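Speaker notes — regional records and archives session
Slot: 40 minutes, including questions. Start at 10:15.

**Opening**

Good morning. Thank the host institution and the Plestenley office for the use of the hall. State the subject plainly: how the county libraries at Lunumville and Romov moved their local newspaper holdings out of basement storage, and what the staff would do differently.

Mention that the handout has the full shelf plan. There is no need to copy down the slides.

**1. Background (5 min)**

- The Lunumville collection holds 136 bound volumes. Most are weekly papers, and the earliest were bound locally.
- Romov kept its papers unbound, folded once, in boxes of mixed size.
- Neither library had a complete list. The card file at Lunumville stopped when the branch changed buildings, and later additions were written in pencil on the inside of a cupboard door.

Pause here. Audiences usually recognize the cupboard door.

The two libraries agreed to work as one project under the Amegashie grant, which paid for boxes, shelving and one temporary post. It did not pay for scanning. Say this early, as the question always comes up.

**2. Deciding what to keep (8 min)**

The first draft of the policy ran to 35 pages and was not used. The version in force fits on two sheets. Read out the main rule: keep the local title in full, keep one copy of each neighboring title, and offer duplicates to the town where the paper was printed.

Three towns accepted duplicates. One asked for them and then had no room, so those volumes remain at Romov under a loan agreement.

Supplements caused the most argument. Farm show programs, school notices and store flyers had been folded into the papers by readers or by past staff. The decision was to leave each item where it was found and note it on the list. Some colleagues in this room may disagree — allow time for that at the end.

**3. Handling and boxing (10 min)**

Go slowly through this part. It is the section most people write to us about afterward.

- Volumes with loose spines were tied with flat cotton tape, knot at the fore edge.
- Large volumes were stored flat, no more than two high.
- Folded papers were opened only once and were not folded again.
- Labels went on the box and on a slip inside the box.

Next slide.
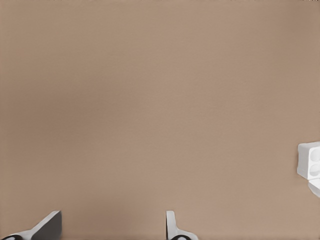
The labels deserve a further word. The first set used the shelf number alone. When the shelving was moved in November, every number was wrong within a day. Labels now carry the title, the years and a box number that does not change, and the shelf number is held only on the list.

Cost, if asked: the boxes were ordered in a single lot of 1000, shared between both libraries. The remaining stock is kept at Lunumville.

**4. Public access (7 min)**

Readers may request up to four boxes per visit. Requests are made the day before. Staff at Romov bring the boxes out at 9:30 and again at 1:30.

Family history remains the main reason for visits, followed by property questions. A reading guide for first-time visitors is at the desk in both buildings. It explains the gaps in each title, so that readers do not spend a morning searching for issues that were never held.

**Questions**

Likely topics: scanning, copyright in later issues, insurance during the move. Refer insurance questions to the Plestenley office. Leave the contact slide up until the room is clear.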